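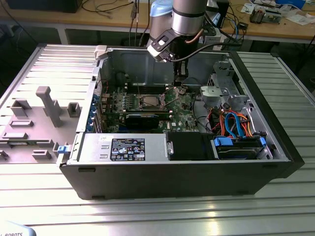 Flurska to return for second series in March

January 14, 2018

The supernatural drama Flurska will be back for a second series in March, the streaming service Kikasell has confirmed. All the main cast are returning, and there will be eight episodes, two more than last time.

The first series ended with Inspector Leela Menon, played by Sharada Kurian, locked inside the flooded church at Govutcombe while the thing she had been hunting walked out wearing her brother's face. Kikasell said the new series picks up the next morning, with the water gone and the church door standing open.

Writer Revathi Nambiar said she had always meant to carry straight on.

"I don't like it when a programme leaves you hanging and then comes back a year later and everybody has a new haircut," she said. "Leela goes in on the Tuesday night and we see her again on the Wednesday. She hasn't slept and she's in a bad mood."

Anil Panicker returns as Joseph, the brother, and will be playing two parts for most of the run. Viewers will be told early on that both Josephs are in the village, but only one of them knows about the other. Panicker said he had asked for separate pairs of boots so that he could remember which one he was.

Tharun Kulkarni is also back as Father Dominic, who was last seen burning the parish registers. The character was due to be killed off in the third episode of the first series and was kept on after the read-through. He now has an episode almost to himself, set over one night in the vestry. 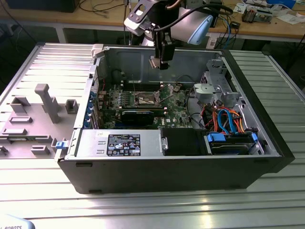

A desktop computer tower with its side panel removed.

The story this time takes in the years before Leela was born. A villager is found dead in the mill race with salt in his mouth, and the post-mortem matches one carried out on his grandfather. Leela and Joseph go through the old inquest papers and find that the coroner signed every one of them on the same day of the year. Meanwhile the creature, which the villagers call the Lodger, has begun to take in lodgers of its own.

Anil Rajan directs the first four episodes, having made the last two of series one. He takes over as lead director and has moved most of the night scenes out of the studio. The production company, Chettiar, spent 20 nights filming on the moor above the village, and lost two of them to fog.

"We'd been paying for fog all through the first series," Rajan said. "Then we got the real stuff and couldn't see the actors."

Chettiar put out a call for local extras last summer and had 825 replies. Those chosen appear mostly in the fair scenes in episode five, which were shot over a single weekend with the main street closed to traffic. Two shops had their fronts repainted for filming and have kept the new colours.

The opening episode runs for an hour and the rest are shorter, with the vestry episode the shortest at 38 minutes. Nambiar said she had cut a subplot from it about a missing bell, which may turn up later if there is a third series. No decision has been made on that.

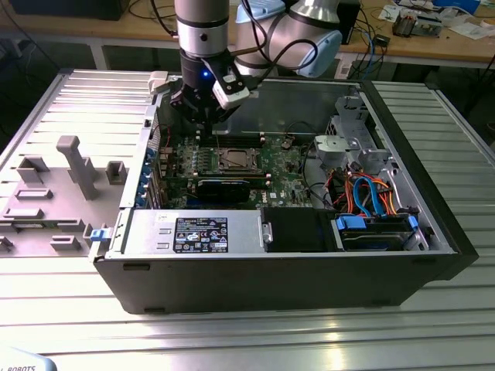

There had been some doubt about whether a second series would be made at all. Kikasell took several months to make up its mind after the first run ended, and an online petition asking for more episodes gathered 2,078 names. The service has not published viewing figures for the programme. It said only that people who started the first episode tended to finish the series.

Reviews were mixed to begin with. Several critics found the opening two episodes slow, and there were complaints about how dark the picture was in the cellar scenes. The fourth episode, in which Leela interviews the same witness three times and gets older each time, was better received and has since been shown at two small horror festivals.

Kurian said the part had become more physical. She spent a week learning to row for the reservoir scenes and did most of them herself, apart from the capsize. She would not say whether Leela survives to the end of the run.

"I got the last script in a sealed envelope and I read it on the train," she said. "I missed my stop, and I'm not saying any more than that."

The music is again by the team that worked on the first series, with a new version of the title theme. The sequence of the drowned orchard that plays under it has been kept.

The first two episodes will be released together, with one a week after that. All six episodes of the first series are still on Kikasell, and a short recap will be added before the new series begins.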